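Contents Chapter list Previous Next Glossary Index

CHAPTER 6
Two Hands, One Task

In this chapter you will plan a job that needs both hands of a robot, write it out as a list of states, and decide what each hand should be doing when the other is busy. You will need your log book and the state cards from the back of Chapter 3.

6.1 The serving project

The projects in earlier chapters used one arm and one gripper. Picking a block off a mat and dropping it in a tray is a good way to learn about grip force, but very little household work is done like that. Opening a jar takes two hands. So does folding a cloth.

The project we follow here was run by the after-school robotics club at Lorkmont, led by Naheed Yousafzai. The club began in September with a task that sounded small: take a glass cup, hold it under the spout of a machine, and put it down again without spilling. Ye-seo Um and Adeel Jatoi wrote the motion plan. Bushra Pirzada kept the log, and her notes are quoted in several places below.

The working area was a white table with the machines standing side by side, each on its own square steel base. The club kept the rest of the tabletop clear so that the hands had room to turn.

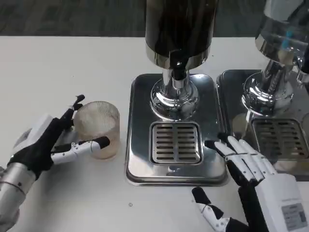
Figure 6.1 The left hand at the ribbed cup, with the right hand reaching towards the steel tray.

Look at the thumb of the left hand in Figure 6.1. It lies across the front of the cup while two fingers come up behind the rim. A ribbed glass is easier to hold than a smooth one, but it is still glass, and the plan has to say how far the fingers close and when they stop.

6.2 Writing the states

A state is a short description of what each hand is doing at one point in the job. The club's first plan had only 3 states: reach, hold, return. It failed on most runs. Bushra's entry for the Saturday session reads: "Right hand ready, left hand still in the way. Stopped by hand."

The fault was in the plan. It said what the working hand should do and left the other one wherever it had finished its last move. The second version gave both hands an entry in every state – even if the entry was only "wait, open, clear of the tray". This version had up to 12 states, depending on where the cup started.

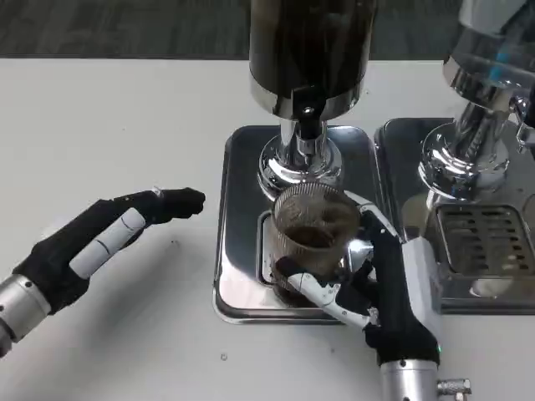

Figure 6.2 Right hand holding the cup of grounds under the spout. The left hand is open and empty.

Compare the two hands in Figure 6.2. The right hand is wrapped around the cup. The left is held over the table, its fingertips a short distance from the steel base. In the club's state list this is written on one line:

HOLD UNDER SPOUT – right: closed on cup – left: open, clear of base

Both halves of the line matter. If either one is not true, the program should not go on to the next state.

6.3 Keeping a run log

By the end of term the club had logged 689 runs. Each was marked as finished, stopped or dropped, with the name of the state it had reached. Sadia Butt sorted the stopped runs by state and found that most of them came from the same step, the moment when one hand moved away and the other moved in. The club slowed that step down and left the others alone.

Activity 6A

Choose a job you do at home with both hands. Write it as a list of states, with an entry for each hand on every line. Swap lists with a partner and act out theirs exactly as written. Mark any line where you had to guess.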